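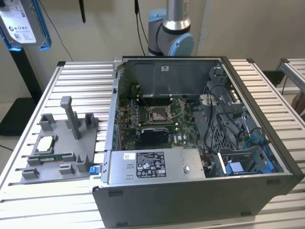

Dell tower on its side, CPU and one memory module out, hard drive up at the back left in its blue caddy.

Watemo Hardware Tinkerers - general list
From: Stamatia Tsoukalas
Subject: Re: Where do I start with an old desktop?
Date: 30 September 2021

Hi Tala, hi all,

On the list, Tala Qaisi wrote:

> Hello everybody,
>
> I joined after the open bench evening and have been reading
> along quietly. My uncle gave me his old Dell desktop and I
> would love to take it apart properly and put it back together,
> mostly so I understand what is in there. I have only ever
> added memory to a laptop.
>
> Things I'm unsure about:
>
> Do I work with it standing up or lying down? And does it
> matter which side goes on the table?
>
> In what order do the parts come out? I saw a video where the
> man began with the power supply and another where it was last.
>
> Is it safe to take out the CPU? Everyone talks about bent
> pins and I'm a bit scared of it.
>
> Where do you all put the parts while you're working? I have
> a cereal bowl for the screws and that is the extent of my
> system.
>
> Thank you! I have 4 evenings free in October and would like
> to use them for this.
>
> Tala

What a great project, and I'm so glad you wrote instead of staying quiet! An old office-style tower is my favorite thing to learn on. The parts are big enough to get your hands around, and a lot of them come out without much of a fight once you know what to push.

Yours may be laid out differently from the tower in the picture at the top (there are so many models), so treat that one as a cousin of your machine and go find the manual for the exact one you have. The model is usually on a sticker somewhere on the outside.

Lying down, definitely. Side panel off, open side facing the ceiling. Then you're looking straight down at the motherboard and gravity is on your side - a screw you drop lands somewhere you can see it, most of the time. Which side goes on the table sorts itself out, as it's the panel that comes off that has to be on top. Unplug it from the wall first, please, and then press the power button once and hold it for a few seconds. Do that every single time you come back to it after plugging it in, even if you only plugged it in to check one little thing.

Before you touch anything else, just look at it for a while. I really mean this. Get a cup of tea (put it on a different table) and find the big landmarks. In mine the power supply is the silver box at the lower left with the black label full of tiny white text. The motherboard is the green part in the middle. Memory slots are the black row above the CPU socket, and the graphics card is the black one lying across below it. Over on the right is the metal drive cage with the little holes in it and the black cables looping across. Once you can point at those without thinking, you know your way around nearly any tower of this sort and you'll feel so much better about the rest.

Now for color! I love this about a lot of these machines. See the blue tab sticking out at the left of the power supply? And the blue bracket down in the bottom right corner, and the blue caddy around the hard drive? When a maker colors a piece of plastic differently from everything near it, that is very often where your fingers are supposed to go. Latches, tabs, handles. It isn't a promise (the curvy blue thing at the lower right is a SATA cable, and you wouldn't lift anything by that), but before reaching for a screwdriver I always hunt for the colored bits. Half the time there's no screw at all.

Order. Both of your video people could be right, it depends on the case and what blocks what. What I do with a tower like this one:

Take photos of the cables. More than you think you need, and close up.

Hard drive first. Unplug its data cable and its power cable, holding the plugs and leaving the wires alone. Caddy and drive come out together. Drives don't like knocks, so it goes straight to a spot where my elbow can't reach it.

Memory next. Push the clips at the ends of the slot outward and the module lifts. Hold it by the edges. Look for the notch along the bottom before you put it down and you'll have no trouble seeing which way around it goes back in.

Then the graphics card, if yours has one. There's usually a small catch at the end of the slot, hidden under the card, and it is always in the place where your finger is thickest. Don't pull until that catch has let go. A wooden chopstick is very good here.

Then the CPU cooler and the CPU.

Power supply whenever you like after that. I tend to leave it until late since its cables run all over, and by then most of them are already unplugged.

About the CPU. Don't be scared, be slow! Look at the socket in the picture, with the retention bracket standing open. That bracket does all the holding. You let the lever up, the bracket opens, and the chip lifts out with no force whatsoever. If you feel you need force, stop and look again. The silver lid is the top and you can hold the chip by its edges all day long. The side to leave alone is the underside, and depending on the type the delicate pins are either there or down in the socket. So never put a fingertip into an empty socket, and don't let anything fall into it. Look for the small triangle in one corner of the chip and find its partner on the socket before you lift it, and write it down or snap a photo.

One more thing there: the cooler may be stuck to the chip with old paste. Run the computer for a few minutes beforehand to warm the paste, shut down, unplug, and then twist the cooler gently from side to side until it gives. Wipe everything clean with alcohol and a lint-free cloth. You'll need new paste when it goes back together, so buy a small tube before your first evening. Godelieve Verstraete swears by putting it on in a dot, Ramiro Gallardo does a line, and I've seen both of their machines run perfectly happily for years, so please let's not do that thread again, you two.

And where to put things! Your cereal bowl is fine for screws if there's only one kind, but there won't be. I use an egg carton with the lid cut off. Each stage gets its own cup, starting at the left, and when you go back together you work from the right. For the parts I'm very fond of giving each one its own place before it comes out. In the picture the CPU sits in its own gray rectangular holder with the silver side visible, the memory module is in the slotted rail in front of it, and the drive is up on a black stand at the back. You can get most of the way there with a foam sheet and a craft knife, or a muffin tin lined with the anti-static bags that parts come in. Valeriano Soler cut slots in a block of packing foam for his memory and it works beautifully.

The table matters less than people say. I like a hard one. Carpet underneath is a nuisance, both for static and for finding screws. If you have a wrist strap, wear it. If you don't, touch a bare metal part of the case often, and especially when you've been up and walking around in socks.

If I were dividing up your evenings I'd do them like this:

First one: panel off, landmarks, photos, drive and memory out and back in. Start it up afterward and see it work. This is a lovely feeling, don't skip it.

Second: graphics card and power supply, out and back.

Third: cooler and CPU.

Fourth: everything out in one go and everything back, from your own notes.

Your own notes are the best bit. I still have the ones from my first tower, 7 pages with arrows all over them, and page one says "blue = pull???" in very large letters.

If it won't start at the end, reseat the memory. Then reseat it again, harder than feels polite. Then check that both power plugs are on the motherboard, the large one and the smaller one that lives near the CPU. That second one gets forgotten constantly, by me included.

I have a spare strap, and half a tube of paste that's still good if you don't want to buy a new one. Both are yours if you come to the next bench evening. Bring the tower too if you can carry it, there's plenty of table!

Do write and tell us which model it is. I want to hear how evening one goes.

Stamatia

P.S. Check what's on the drive with your uncle before you do anything else with it. Mine had the only copy of my cousin's wedding pictures on it and I found out rather late.

--
Watemo Hardware Tinkerers, general list
To leave the list, send a blank message with "unsubscribe" in the subject line.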